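Ticket 2242: Wrist camera view and gripper slip after swapping to the Kallora fingers
Status: open
Product: Skosateo sim kitchen, arm controller
Opened by: Kauko Miettinen

Hi all, me again! I'm comparing two grippers on the same arm in the sim kitchen, the Baysal one we've had all along and the new Kallora, and I've got a couple of things that don't add up. I'll dump it all in one ticket and you can split it if you want.

Setup is the stock kitchen, nothing custom, physics settings left alone. Controller is Unmont with the default gains. I run the same pick list for both grippers so I can compare them fairly (or as fairly as I can with fingers that are different lengths).

First thing is fruit into the baking pan. With the Baysal this was boring, which I mean as a compliment. With the Kallora the grasp closes okay and the arm lifts okay, but on the way over to the pan the fruit slowly creeps down between the fingers. 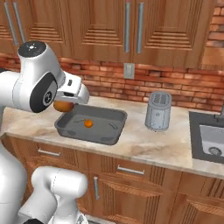
I thought it was friction, so I bumped the pad friction up and reran it. Better, but it still creeps if the wrist turns during the move. Out of 40 runs I lost the fruit in 11, and all of those had a wrist turn in them. So my money is on the contact patch on the new pads being too small. Could someone who knows the collision meshes have a look? I opened the file and got lost pretty fast.

Second thing is the wrist camera. I moved it to the mount offset in the Kallora notes and now the gripper body eats the whole bottom of the view. You get the fingers, the floor tiles, the cabinet doors, and then a big flat gray band where I'd love to see what I'm holding. Anything that hangs low between the fingers disappears into it.

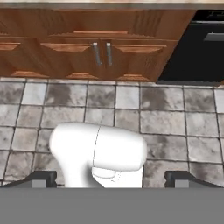
Skosateo test bench, January 7, 2019

Okay, update! Tilted the camera up a little and slid it forward, and the band got smaller, but then the fingertips drifted out of view when the gripper was fully open. Put it back. I think the offset in the notes was measured from the old flange, so if anybody has the number for the new one please paste it in here.

I also switched to the side camera for the fridge runs, and wow, that's so much easier to debug with. You can see the arm and the gripper going in toward the crisper drawer, and the little orange thing in the fingers, all in one view. I'd keep both cameras on if the logger can take it (mine starts dropping samples with two streams, separate ticket coming). 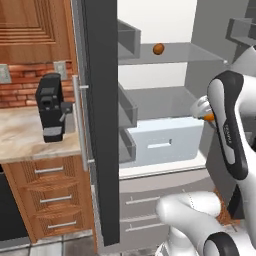

Still to do

Rerun the pan task with the wrist locked, Kallora only.
Same again with the Baysal so there's a baseline.
Get the right camera offset for the new flange.
Somebody please check the pad meshes!

I'll leave my config in the shared folder under the ticket number. Ping me if it won't load.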